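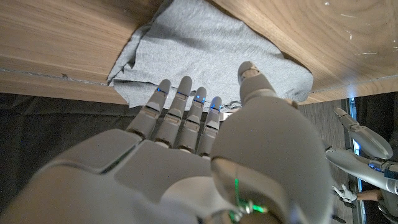

Royal icing cratering on small areas, every batch
Baking & Decorating > Icing and Glazes

kurk_bakes
Posted August 9, 2019

Cratering again on narrow sections (bows, lettering, the handles on a teapot cutter). Large flooded areas are fine. Recipe is 556 g powdered sugar, 2 tablespoons meringue powder, water to consistency. Drying on a rack in the kitchen, no fan. The Avdale meringue powder is new this month. Should I blame the powder?

zukitz
Consistency. Small areas need thicker icing than a big flood. If yours closes over in under ten seconds it is too thin for a bow. Add sugar a spoonful at a time and retest.

plainsheet
Disagree, at least in part. Thickness helps, but slow surface drying is the main cause. Put a small fan on low, aimed across the cookies, as soon as they are piped. I ran the same bowl of icing with and without a fan. The tray without it had sunken letters, the other didn't.

zukitz
One bowl is one test. What was the count on it?

plainsheet
Fifteen seconds both trays. Same bowl, as I said.

kurk_bakes
Mine is closer to eight. I use one consistency for everything because I hate filling extra bags.

Geraghty Oven
You can keep one bag if you pipe a squiggle of icing inside the narrow section first and flood over it. It gives the surface something to sit on. Also check how long you are mixing. Overbeaten icing is full of air and it will sink whatever you do with the fan. Paddle, low speed.

kurk_bakes
Whisk attachment, medium — so that's one problem.

rackandpan
Has anyone used the oven on its lowest setting instead of a fan? Mine won't go below 170 F.

plainsheet
Too hot. Butter bleeds up into the icing and you get blotches. A dehydrator at its lowest setting works if the cookies fit.

kurk_bakes
Second batch done. Paddle, fifteen-second icing, squiggle under the bows, fan on. Two craters on the whole tray, both in the lettering. Same Avdale powder.

zukitz
So, consistency.

plainsheet
Or the fan. You changed four things at once.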